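Drunivgate opens applications for home energy upgrade grants

Mon 30 November

Drunivgate Council has opened applications for the second stage of its Home Energy Upgrade Program, which offers grants of up to $2000 to owners and renters of older houses and flats in the municipality.

The grants may be put towards ceiling and underfloor insulation, draught sealing, window coverings and the replacement of old gas or electric heaters. Solar panels and batteries are not covered, as they remain eligible for support under other schemes.

Stage 2 will provide funding for 300 households. Council agreed to the new stage at its October meeting after the first allocation was fully taken up before winter.

The Program Manager for Sustainable Communities, Feng-yi Shek, said the guidelines had been revised to reflect comments received from residents during the first stage.

"Renters told us they were interested in the program but found it difficult to apply without a formal letter from the owner," Ms Shek said. "We have replaced that letter with a short consent form, and the property manager can now sign it on the owner's behalf."

Applicants must live at the address for which the grant is sought, and the dwelling must have been built before the current insulation standards came into force. Households holding a concession card will be assessed first. Remaining places will be offered in the order in which complete applications are received. 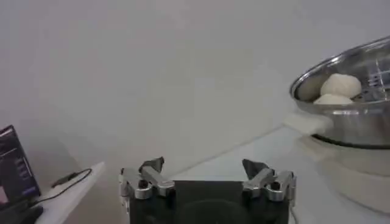
Each successful household will receive a home assessment before any work is approved. Assessments will be carried out by Noltumex, which was appointed following a public tender. The assessor will inspect the ceiling space where access is safe, check doors and windows for draughts, and prepare a written report listing the recommended works in order of priority. The report belongs to the householder and may be used to obtain quotes from any licensed tradesperson.

Insulation work must be completed by an installer on the program's approved list. Vivex and Hsu Insulation have both been confirmed for Stage 2, and other firms may apply to join the list until the end of January. Council does not recommend one installer over another.

Ho-yin Ng, who coordinates the assessments for Noltumex, advised residents not to sign contracts or pay deposits before receiving their report.

"In many older homes, the first jobs on the list are quite small," Mr Ng said. "Door seals and gaps around skirting boards are often dealt with before anyone looks at the heating. We would ask people to wait for the assessment so that the grant is spent where it is most useful."

Work started before written approval has been given cannot be funded. Once approval is issued, households will have three months to complete the work and lodge their receipts. Extensions may be granted where materials are delayed or a tradesperson is unavailable, provided the request is made in writing before the period ends.

Information sessions will be held at the Drunivgate Library during December, with one evening session for residents who are unable to attend during business hours. Interpreters can be arranged on request when booking. Session times are listed at the library and the customer service centre.

Application forms are available on the Council website and in print from the customer service centre. Applicants will need to supply proof of address, a recent energy bill and, for rented properties, the signed consent form. Residents who applied unsuccessfully in the first stage are welcome to apply again, but will need to complete a new form.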